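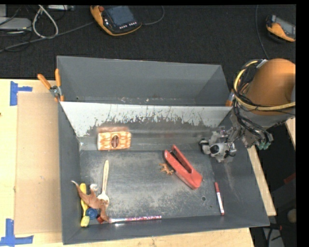 The Gasket Whisperers of Cendermont

The pump in bay four had been weeping since April, and everyone at the Cendermont works had a theory. The day shift blamed the night shift. The night shift blamed the supplier. The supplier, a firm called Leltico with a very pleasant answering machine, blamed the installation manual, which it had written.

Hildegard Gerlach blamed the bolts. She usually does, and she has been right often enough that people have stopped buying her lunch to find out.

Gerlach is a sealing specialist, a job that doesn't get much space on career posters. Plants call her when a flanged joint leaks and goes on leaking after the third new gasket. She arrives with a torque wrench, a set of feeler gauges and a pack of crayons, and she begins by asking to see the old gasket. This is nearly always in the trash. She has spent more of her working life in dumpsters than most raccoons.

"A used gasket is a letter," she told me, turning over a gray ring she had fished out of a skip behind the compressor house. "Look, it's crushed flat on this side and it's like new on that one. Somebody tightened these going round in a circle."

Going round in a circle is the natural way to tighten bolts, in the sense that eating cake for breakfast is the natural way to start a day. On a flange it pulls one side down first and tips the faces, and no amount of muscle afterward will quite bring them level. The fix is to work crosswise in a star, a bit at a time, in several passes. Every fitter learns this in the first month of training. Then comes a Friday afternoon with rain in the forecast.

Eusebio Cuesta, who runs maintenance at Cendermont, took the diagnosis well for a man hearing it in front of his own crew. He has 332 flanged joints on his list, and until last year the records for them lived in a green binder with a coffee ring on every page. Some entries gave a torque value. Others said "tight." One, for a steam line, said "very tight," and was underlined.

Gerlach's methods are cheap, and this may explain why managers find them hard to believe. She wants the bolts cleaned and greased, all with the same grease, since a dry thread eats up most of the effort you put into it and leaves precious little for the gasket. She wants the flange faces wiped and looked at under a decent lamp. She wants the crayons used to number the bolts, so that the man on the wrench doesn't have to remember where he was when his phone rang.

Florencio Vallejo has been the man on the wrench for 21 years, and he was not won over by the crayons. "My daughter has those," he said. He did bay four Gerlach's way regardless, muttering the numbers under his breath, while Tharushi Chowdhury, the site's newest engineer, read out the passes from a sheet she had laminated herself.

Chowdhury has since gone after the binder. Each joint now gets a tag with the gasket type, the bolt size and the torque, and the initials of whoever did the work. The initials have had a remarkable effect. Vallejo reports that handwriting across the site has improved.

Not everything can be cured with grease. A joint up on the Flostia line went on dripping through two careful rebuilds until Gerlach put a straightedge across it and found the pipe had been dragged into place with a chain hoist, years ago, and had been trying to get home ever since. That one needed a welder and a new spool piece. Cuesta asked if there might be a thicker gasket instead. There was a silence.

Bay four is dry, as of my last visit. Leltico has sent a revised manual, with the star pattern on page 50.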